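Pink planks, a grey floor and my new favourite paint brush

I have been going on about the planks for so long that a few of you have started asking whether they exist. They do! They are up, they are painted, and I am so pleased with them that I keep finding reasons to walk past and have another look.

If you missed the earlier posts, I've been doing up the little enclosure at Drosudach, the one with the silver aluminium rails and walls on three sides. It is tiny as rooms go (I'm not sure it counts as a room at all) but it has a left wall, a back wall and a right wall, so I'm treating it as one. The old lining was a flat, tired cream and I disliked it every single time I looked in. I wanted wood, I wanted it vertical, and I wanted a colour that was nearly white until you gave it a second glance.

The timber came from Zandasex, who let me rummage. I went through the stack pulling out anything with a bit of movement in the grain and putting back the boards that looked too perfect. The person on the till clearly thought I had this the wrong way round. But if you're going to let the wood show through your paint you want something worth seeing, and a plain board under a thin wash looks like a plain board that someone forgot to finish.

All in, I spent 67 pounds on the walls, including paint and a packet of sandpaper I barely used. I'm putting that here mostly for my own benefit, because I'll have forgotten by March and will tell everyone it was much less.

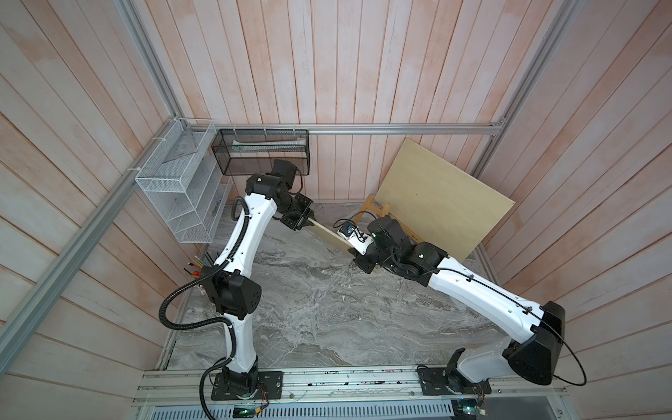

Getting the colour

My first tester pot was a disaster. It was sold as a soft blush and it went on like tinned salmon. I painted a whole offcut, left it propped up overnight to see if I'd come round to it, and by breakfast I had turned it to face the wall.

What worked in the end was using two paints, both from Fedel, and both thinned right down. One is a peachy pink and the other is a chalky off-white. On its own the peach is far too much. Under a wash of the white it calms down beautifully and you get a pale, pinkish beige that's different on every board. In some places it is almost bare white, in others the pink comes streaking through, and the grain runs up the middle of it all. I love it. I love it so much that I did the lid of a storage box in the same colours, which nobody had asked for.

For anyone who wants to try the same thing, the way I did it was:

Sand lightly, along the grain, and wipe the dust off properly.

Thin the peach with water until it runs off the brush. It should feel too thin. Mine looked like strawberry milk.

Brush it on lengthways, one board at a time, and rub it back with an old T-shirt while it's still wet.

Leave it alone. The tin says up to 3 hours and I would give it all of them, having gone back early once and dragged a big smear across a lovely board.

Thin the white, a bit less than the peach this time, and go over everything with a brush that is nearly dry.

Stop before you think you've finished. This is the hard one! The streaks are the whole point, and there was a moment on the right wall where I started evening things out and had to go and make a cup of tea to save myself.

The brush, by the way, is a scruffy old thing with splayed bristles that I'd been using for dusting. It leaves fine little lines instead of a solid stripe and it has been promoted to the good drawer.

Boards up, seams showing

I did wonder about filling the gaps between the planks. I even bought the filler. Then I stood the first few side by side and the seams looked so crisp that I took the filler back on Friday and spent the refund on a sandwich.

Painting the boards before they went up was the best decision of the whole job. I had them laid out on trestles in the yard and could get right round the edges, so there's no raw wood glaring out of the joins. It also meant I could shuffle them about afterwards. I had a very pink one and a very white one next to each other to begin with and it looked like a missing tooth, so the pink one got moved along and now I couldn't tell you which it is.

The aluminium stayed exactly as it was. I had a brief, silly idea about painting the rails to match and I'm so glad I didn't. There's a long one across the back wall, just above the floor, that ends up doing the job of a skirting board, and the cool silver against all that warm streaky wood is far nicer than anything I'd have planned. It needed a wipe with a damp cloth and that was it. The same goes for the wide rail along the front. I also ran the small nozzle of the vacuum over the vent grille, and what came out of it was mostly sawdust, all of it mine.

The basket stayed too, hanging towards the back. I took it down to do the wall behind and for the two days it was gone the whole place looked bald. I think a small space needs something hung up in it so your eye has a reason to travel upwards. That may be nonsense, but up it went again.

And then the floor

The floor is from Dewulf and I chose it before I'd chosen anything else, which is backwards, I know. It's a grey marble pattern and I fell for it instantly. I was warned that marble and rustic planks would argue with each other, and on paper I'd have agreed. In the flesh they get on really well. The pattern in the grey is soft and a bit cloudy, the paint on the walls is soft and a bit cloudy, and the pink stops all that grey from feeling chilly.

It's also a very good background. Anything pale or slim stands out against it, and I hadn't thought about that at all when I picked it. On the old surface I was forever losing track of small white bits and pieces. 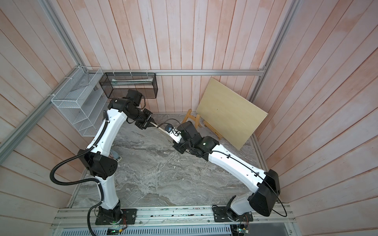 I did get one thing wrong, and that was doing the floor before the last touch-ups on the walls. There were drips. I'd put newspaper down, and the drips found the one place where the newspaper wasn't. They came off with a fingernail and some patience, but if you're doing both, do the walls completely, go away, come back, check them again in daylight and only then start on the floor.

Daylight matters more than I expected with this colour too. In the morning the walls are nearly white and by late afternoon they've gone properly peachy. Under a lamp they turn a sort of biscuit colour, and I wasn't sure about that at first, but it has grown on me.

A couple of you asked whether I'm going to seal it. I've tried a clear wax on the leftover salmon board (it has its uses after all) and it deepened the pink more than I'd like. So I'm leaving the walls as they are for now, and if they start to look grubby I'll mix up another thin batch of the white and go over the worst of it. I have plenty left. I have enough peach to do the shed, and I'm not saying I won't.

Next up is the shelf, which I've been putting off because it means emptying it first. The tester pots are out on the bench already.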